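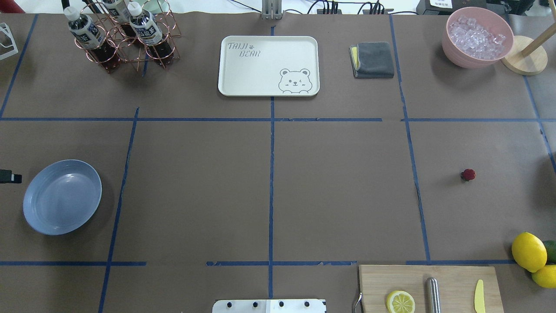 Womener asked again in May whether a second table would do more for us than a second pair of grippers, and whether the money could be moved if we said yes. Our answer for this period is to leave the budget line where it is.

Equipment, current position

The blue tape layout on the table stays. Kitchen items are still set out by section: the plate and the bottle rack on the left, the fruit and cutting board on the right. New props come out of the consumables line, which has 500 dollars left in it. We expect to spend 125 of that on replacement tableware and fruit before the next report.

The Coughlan quote for spare gripper tips came in lower than planned. Delivery is up to 60 days, so we would like to order now and not wait for the next release of funds. Dromero also quoted, but only for complete units — we don't need those yet.

Cabling

The loops of black cable at the back edge of the table are to be moved into a covered channel. Gernovska will supply the channel and the mounting parts on one invoice. No extra money is requested.

Next period

We plan 26 sessions on the present table. A costed plan for a second one will go in with the next report, with floor space and power listed separately. We need a decision on the gripper tips before then.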